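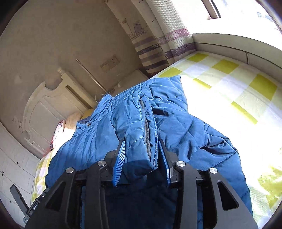 Clivon hand gripper on the blue quilted jacket, ridged fingers closed on a fold.

Mon 9 July. Second go with the Clivon, the hand-held one we've got on trial. Alcides wants a yes or no on buying before the quote lapses – $2,253 for the unit, and another $798 if we take the Wavard finger pads as a spare set.

Stuck to soft goods today. Quilted nylon is a mongrel of a thing to hold, all puff and slide, so I figured if it's any good on that I'll stop worrying about tea towels. I like the ridges on the fingers! The grip feels positive in the hand and I wasn't squeezing like mad, though my forearm was grumbling after 12 grabs (Simone reckons I hold it wrong, and she may have a point).

Bright sun through the window and that checked sheet underneath. Colours go nearly white towards the glass. Worth remembering when we compare with the January footage from the Ritia, which was all shot under lamps.
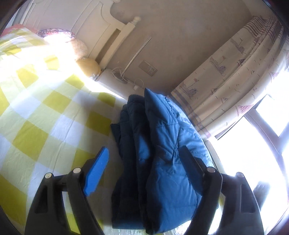 Jacket bunched up between the fingers, right jaw against the lighter side, left pad just off the navy folds.

Bulky bundles are where I'm less sold. You have to fuss with the angle to get both sides on evenly, and I'd want to ask Camargo if they do a wider opening.

To do: ring Camargo re opening width and pad price, get Simone to do five grabs her way, check the hinge screws before it goes back in the case.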